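Stage and Location Safety Checklist, with Comments
Production: Zellwood (short film, interior block)
Stage: Udau, main floor and mezzanine

Scope. The list covers the standing set, the lighting grid, temporary power, the camera platform and the screening room that is being used for holding. It does not cover vehicles or the exterior night work, which have their own sheet. Items are marked OK, FIX (correct before the next call) or HOLD (area closed until cleared). Comments follow the mark where there is something to say.

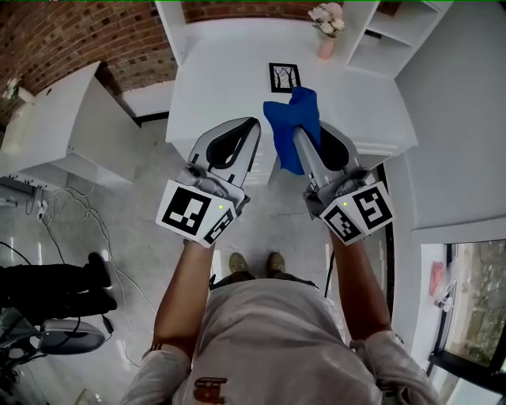 Inspection and comments by Banafsheh Yazdani
Set construction notes supplied by Trí Ông

1. Access and exits

1.1 Both stage doors open fully from inside. OK.

1.2 Exit signs lit and visible from the set. FIX. The sign over the dock door is hidden by the kitchen flat when seen from the camera platform. Hang a second sign on the stage side of the flat.

1.3 Perimeter lane clear all the way around. FIX. Two grip carts and a stack of apple boxes were in the lane behind the bedroom wall. Moved during the inspection. The lane should be taped on the floor, as the existing tape has worn off on the north side.

1.4 Headcount posted. OK. Stage limit is 100 including crew. The party sequence calls for up to 60 background, which leaves enough margin provided holding stays upstairs.

2. Set construction

2.1 Flats braced and weighted. FIX. Kitchen wall is good. The hallway run has one jack with no weight on it. Trí reports that it was pulled to let the dolly through and will be pinned again after the change of angle.

2.2 Wild walls labeled and handled by at least two people. OK.

2.3 Practical stairs. HOLD. The third tread moves when stepped on near the outer edge. No cast or crew on the stairs until the tread is rescrewed and a center support is added. Handrail is sound.

2.4 Breakaway window. OK. Resin pane, stored flat in its crate. The regular glass pane for rehearsal is marked with a cross of blue tape. Confirm the swap out loud before the take and write it on the call sheet notes.

2.5 Fire retardant certificates for drapes. FIX. Certificates are in the binder for the bedroom drapes only. The Charpentier rental drapes came without paperwork. Request it, or take the drapes down.

3. Temporary power

3.1 Distribution boxes off the floor and away from the water effect. OK. The rain bar is over the window on the opposite side.

3.2 Ground fault protection on all circuits within reach of the rain bar. OK. Tested with the button on each unit, all tripped and reset.

3.3 Cable crossings ramped. FIX. One crossing at the makeup door is under a rubber mat. A mat hides the cable and does nothing for the trip edge. Replace with a ramp.

3.4 Main run to the platform. OK. Measured length is 257 feet. Voltage drop was checked at the far end under load and is inside the limit the gaffer set.

3.5 Excess cable laid in a figure eight and not in a tight coil. FIX. There was a warm coil behind the dimmer rack. Lay it out.

4. Lighting and rigging

4.1 Safety bonds on every overhead fixture. FIX. One small fixture over the kitchen table has a bond looped through its barn doors only. It needs to go through the yoke.

4.2 Point loads. OK. The soft box over the bedroom weighs 400 pounds with its frame and hangs from four points. Rigging plot is signed and a copy is taped inside the stage office door.

4.3 Lift inspection current. OK. Harness in the basket shows wear on the leg strap stitching but no broken threads. Watch it.

4.4 Hot fixtures clear of set dressing. OK. The paper lanterns have been fitted with LED lamps throughout.

5. Camera platform

5.1 Guardrail and toe board. FIX. Toe board missing on the ladder side -- a dropped lens cap would go straight down to video village.

5.2 Ladder tied off at the top. OK.

5.3 Platform casters locked and wedged. OK. 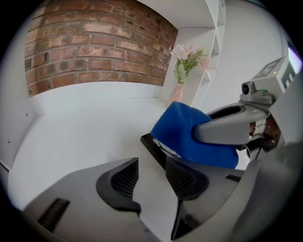

Who can reopen an area marked HOLD?
The first assistant director, after the person who did the repair has walked it with the inspector and both have initialed the sheet. A verbal all-clear over the radio is not enough, even if the repair was small.

6. Props and effects

6.1 Prop knives. OK. Rubber and dulled metal versions are kept in separate trays. The sharp hero knife is signed in and out and is used for inserts only.

6.2 Haze. OK. Water-based fluid, data sheet in the binder. Smoke detectors on the stage zone may be isolated only with a fire watch standing, and the building office must be called before and after.

6.3 Wet floor. FIX. The drain tray under the rain bar is too short by a hand's width at the left end. Towels are not a fix. Extend the tray.

7. Screening room (holding)

7.1 Aisle lights working. FIX. Two lamps out on the left side.

7.2 Seating. OK. Row F has a loose armrest, tagged.

7.3 Festival display case at the entrance. OK. The Usadau plaque is heavy and was standing on an unfixed glass shelf. It has been moved to the bottom of the case.

8. First aid and emergency information

8.1 Kit stocked and sealed. FIX. Burn dressings expired in December. Remainder in date.

8.2 Nearest hospital listed on the call sheet. OK.

8.3 Eyewash station reachable from the paint area. OK. Flushed until clear.

Reinspection of all FIX items is at 6:30 a.m., before the grip pre-call. The stairs will be checked separately once Trí has the center support in. Signed copies go in the stage office binder behind the rigging plot.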